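Tetbridge, May 17, 2022

Kivotness opens its Tetbridge refill room, with clear jars for every cupboard

Kivotness is very pleased to say that its new refill room in Tetbridge is now open to everyone, after a good many months of planning and a trial in February that was far busier than we had dared to hope. Over two weekends, 127 households came along to swap their half-finished packets of snacks, pulses and baking bits for plain clear jars with lids, and a great many of them asked when they could come back.

The idea is a simple one. Bring your opened bags from home, sit down at one of the tables, choose a jar and tip the contents in – it really is as homely as that! The jars are supplied by Inex and the tables were fitted out by Tahiri, and we are grateful to both firms for all their patience and good humour.

The first 100 visitors will be given a jar to keep. Sessions are free, there is no need to book, and children are very welcome if they come with a grown-up. Please bring your own labels if you have any you are fond of, as ours are rather plain.

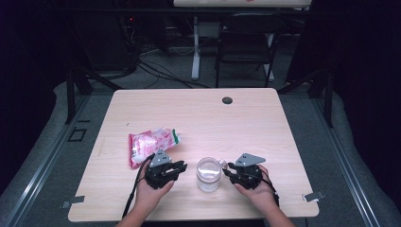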